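Towel drive brings in 2,465 pieces for Zerwood shelter laundry

ZERWOOD – A towel and linen drive run out of the old Pamier building on Dusness Street has closed with 2,465 pieces collected, organizers said on 13th December. The towels, washcloths and bath mats will go to the Zerwood night shelter and to two smaller family shelters in the county.

The drive opened at the start of November with drop-off bins at the public library, the swimming pool and the Huỳnh dry cleaning shop. Residents were asked for bath and hand towels in usable condition, any color, with no large holes and no heavy staining.

Csaba Rácz, who coordinated the collection, said the shelter had been short of towels since the summer, when one of its dryers broke down and wet loads had to be thrown out.

"They were giving people one towel and asking them to make it last 4 days," Rácz said. "That is hard in July and worse in winter. We put the word out and people went through their closets."

The night shelter has beds for 95 people and washes towels every morning. Under its new plan each guest will get a clean bath towel on arrival and a fresh one every second day. Staff said the new stock should be enough for that, with a reserve for nights when the overflow room is open.

Most of the donations were cotton terry cloth. Some 300 pieces were too worn to hand out and have been set aside for the county animal rescue, which uses them as bedding and for drying dogs after baths. Bed sheets and blankets were also left in the bins, although the drive did not ask for them. Those will be offered to the family shelters first.

Every towel is washed before it goes out. The Huỳnh shop ran the larger loads at no charge after closing time, and the rest were done at home by people who signed up at the library. Rácz asked that no fabric softener be used, as it leaves a coating on terry cloth and makes it less absorbent. A second rinse was recommended for anything that smelled of storage.

Folding has taken longer than the washing. The shelter's shelves are narrow, so bath towels have to be folded in thirds lengthwise and then in half twice, with the folded edge facing out. Hand towels are folded once lengthwise and rolled. Dark and light colors are kept in separate stacks – the shelter washes them at different temperatures – and washcloths are bundled with a strip of cotton tape.

Donors who brought in monogrammed towels can ask for them back until the end of the week, Rácz said. A few appear to have been dropped off by mistake, including a set with a wedding date stitched along the border. They are being held at the library's front desk.

Deliveries to the night shelter begin on Monday morning's laundry run and will continue until the shelves there are full. Anything left over will be stored at the Pamier building, where the heating stays on through the winter. The family shelters will pick up their own share.

The bins have now been removed from the pool and the dry cleaning shop. The one at the library will stay in place for bath towels only, and it is emptied when the building closes for the day. Bags left outside cannot be accepted, as several got rained on last month and had to be washed twice. 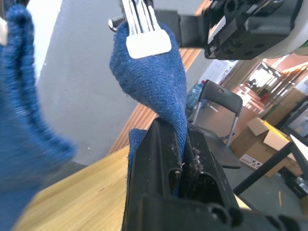 Rácz said another drive is likely next fall, probably with pillowcases added to the list. People who want to help with folding before then can leave a name and phone number at the library desk.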